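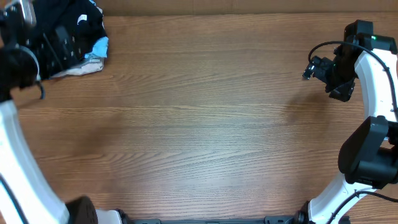

Clothing left in a pile on a wooden tabletop.

Why Does Cloth Crease?

July
By the Prendby Science for Kids desk

Filed under: Materials and Matter, Upper Primary

A crease is a bend in a fabric that stays after the force that made it has gone. Some fabrics crease easily and some hardly crease at all. The difference depends on what the fibres are made of and how they are joined together.

Fibres, yarn and fabric

A fibre is a very fine strand. Cotton fibres grow on the seeds of the cotton plant. Wool fibres grow on sheep. Polyester fibres are made in factories by melting plastic and pushing it through tiny holes, and the strands harden as they cool.

One fibre is too weak to be useful alone. Many fibres are twisted together to make yarn. The twist presses the fibres against each other, and friction stops them from sliding apart. You can test this with a cotton ball. Pull off a small piece and tug it, and it comes apart easily. Twist a second piece tightly between your fingers before you tug it. It will take much more force to break.

At the Mollel spinning mill, the training machine used for school visits turns its spindle 700 times a minute. The full-size machines turn much faster.

What happens inside a fibre

Every fibre is made of long molecules called polymers. In cotton the polymer is cellulose, the same substance that gives wood and paper much of their strength. The cellulose molecules lie side by side. They are held to their neighbours by weak attractions called hydrogen bonds.

When cotton is bent sharply, some of these bonds break. The molecules shift a little and new bonds form in the new position. The fibre is now held in its bent shape, and we see a crease.

Water makes this happen more easily. Water molecules move in between the cellulose molecules and loosen the bonds. If a cotton shirt dries while it is scrunched up, the bonds form again in the scrunched shape. A shirt that dries on a hanger has fewer creases.

Wool behaves differently. Its polymer is a protein called keratin, which is coiled like a spring. When a wool fibre is bent, the coils stretch, and they tend to pull back once the fibre is released. Polyester takes in very little water, so moisture has little effect on its shape.

Woven or knitted?

The way yarn is put together also matters. In a woven fabric, one set of yarns runs lengthwise and is called the warp. A second set crosses over and under it and is called the weft. Most bedsheets, jeans and business shirts are woven. The yarns are packed closely and have little room to move, so a sharp fold bends the fibres sharply.

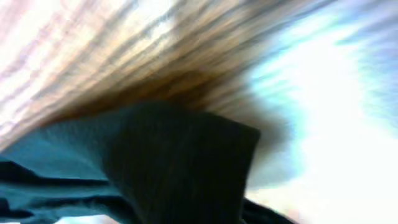 Dark teal fabric with faint parallel lines on its surface.

In a knitted fabric, the yarn forms rows of loops, and each loop passes through another. Most T-shirts, jumpers and socks are knitted. The loops can change shape when the fabric is pulled or squashed. Because the loops do some of the moving, the fibres bend less. This is one reason a T-shirt usually comes out of a bag looking better than a business shirt.

Knitting machines can be very large. The Platico circular machine at the Zustlow works has 2428 needles set in a ring. Each needle makes one loop at a time, and the finished fabric comes out as a long tube. 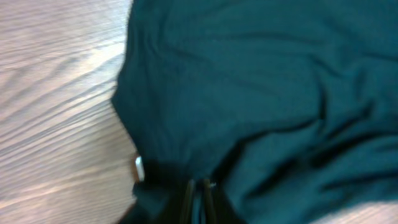 Some knits have vertical ridges called ribs. Ribs are made by changing between two kinds of stitch, knit and purl. A ribbed fabric stretches sideways and then pulls in again, so ribs are often used for cuffs and collars.

How an iron works

An iron removes creases with heat, pressure and sometimes steam. Heat makes the molecules move more. Steam adds water, which loosens the hydrogen bonds in cotton. Pressure flattens the fibres, and as the cloth cools and dries the bonds form again in the flat position.

Different fibres need different temperatures. Cotton and linen can be ironed on a hot setting. Polyester is normally ironed at roughly 150 degrees Celsius or below, as it softens when it gets too hot. The dots on a care label show the setting: one for cool, two for medium and three for hot. Ask an adult before you use an iron.

Words to know

Cellulose: the polymer found in cotton and other plant fibres.
Friction: a force that resists sliding.
Keratin: the protein found in wool, hair and fingernails.
Polymer: a long molecule made of many repeating parts.
Warp: the lengthwise yarns in a woven fabric.
Weft: the yarns that cross the warp.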